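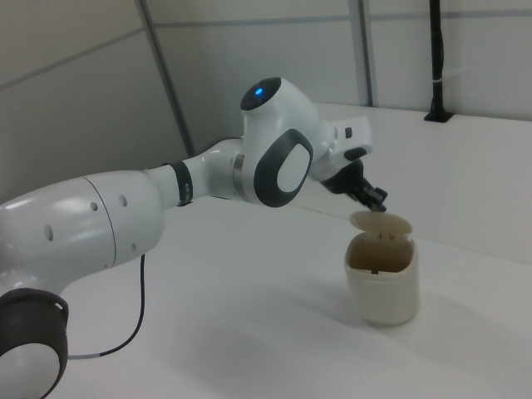 How to Keep Dried Beans, Rice and Flour Fresh in Small Containers

By Deming Su
Updated December 12, 2023

Dry goods keep for a long time if air, moisture and insects stay out. The bag from the store does a poor job of this once it has been opened. A lidded container does better, provided the lid fits and the container was clean and dry when you filled it.

What you need

Containers with lids, in two or three sizes
Masking tape and a marker
A wide funnel
A kitchen scale
Dish soap and a clean towel

Step 1. Sort what you have

Take everything off the shelf. Open each bag and smell it. Whole wheat flour, brown rice and nuts contain oil and go rancid, and the smell is a bit like old paint or crayons. White rice and dried beans rarely smell of anything. Look in the corners of flour bags for webbing or small brown beetles. If you find either, put the bag in the outside trash and check everything that stood near it.

Step 2. Wash and dry the containers

Wash the lids separately from the bodies. If a lid has a removable gasket, pull it out with your fingers and wash the groove too. Leave everything upside down on a towel overnight. A container that feels dry can still hold water under the rim.

Step 3. Test the lids

Fill the container halfway with water, close it and turn it over above the sink. A few drops are fine for beans. For flour, sugar or powdered milk, use one that does not drip at all. Dry it again before going on.

Step 4. Freeze the flour

Insect eggs can come home in the bag. Put new flour in the freezer, still in its bag and inside a second plastic bag, for 5 days. Let it come back to room temperature before you open it, or water will condense on the flour. I do the same with cornmeal and oats.

Step 5. Fill

Set the container on the scale and zero it. Fill through the funnel and tap the bottom on the counter a few times to settle the contents. Leave a finger's width at the top so that the lid closes without pushing flour into the seal. Wipe the rim with a dry cloth before closing.

I keep 300 grams of each kind of bean in the kitchen and the rest in a larger tub in the hall closet. Small amounts get used up, and the big tub isn't opened every day.

Step 6. Label

Write the contents and the month on tape and stick it to the body. Lids get swapped. For rice and beans, add the cooking time, which you lose when you throw out the bag.

How long things keep

White rice: several years
Dried beans: safe for years, but slow to soften after 12 months
White flour: 12 months
Whole wheat flour: 3 months on the shelf, longer in the freezer
Brown rice: 5 months

Refilling

Do not pour new flour on top of old. Empty the container, use up what was in it, wash it and start again at step 2. With beans you can skip the washing if there is no dust at the bottom, but don't mix old and new. They cook at different speeds and you end up with a pot that is half mush.

Comments

Phong Nông: Does freezing work for rice as well? I had weevils in August.

Deming Su: Yes, same method. Dry the outside of the bag before you open it.

Yến Kim: I put a bay leaf in each one. No idea if it helps.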